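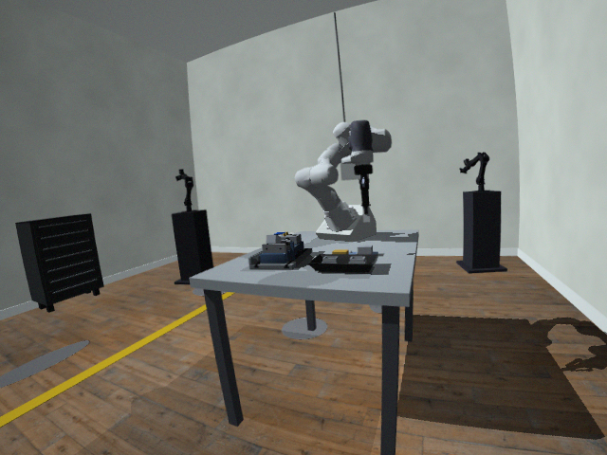

A robot arm mounted on a table. Computer rendering.

Every few weeks another news site tells me that a foreign government is running a bot army against my town, my senator or my breakfast. I read these stories to the bottom. I'm still waiting for one that shows me a bot.

The latest came in December from Odov, which reported that 90 percent of the accounts complaining about the Grundoven port deal were "likely coordinated." The number came from a dashboard called Zumora. Zumora gives each account a score, and anything over 50 is marked as suspicious. Why 50? The report doesn't say. I wrote to ask and got a link back to the report.

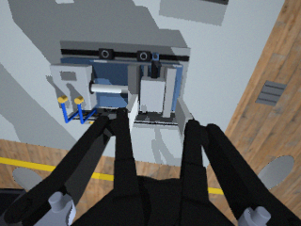

I don't doubt that governments try this stuff. Some of them have been caught at it, with payroll records and office leases to prove it. That kind of reporting takes months and a source with something to lose. A dashboard takes an afternoon, and it will find a plot in any crowd of people who are angry about the same thing at the same hour.

Gwenaël Vidal, who used to edit a wire desk, told me he would have sent the Odov piece back with one question: name four of the accounts. I tried it myself. Of the first four I reached, two belonged to dockworkers who post mostly about fishing. The other two never answered, so I can't tell you what they are. Neither can Odov.

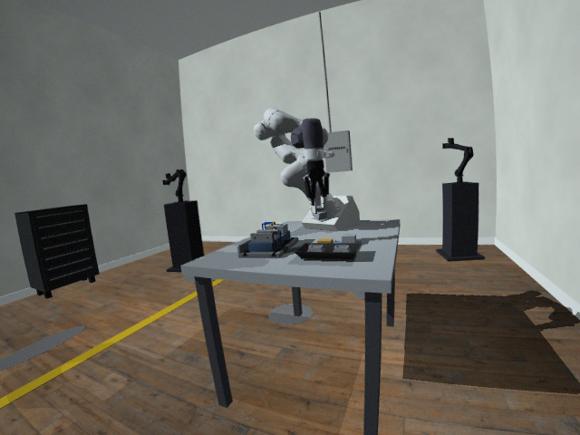
Grundoven Press Club | Media Criticism Desk

The Neagu Group, which sells Zumora, also briefs reporters and sits on the panels where the findings get discussed. A newsroom would print that about a drug company in the second paragraph. Odov put it nowhere.

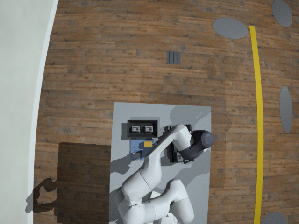 By Beril Ersoy

My request is small. Publish the list of accounts, or let an outsider check it under an agreement to keep the names private. If the editors can't do either, they should run the story as one vendor's opinion and take "army" out of the headline.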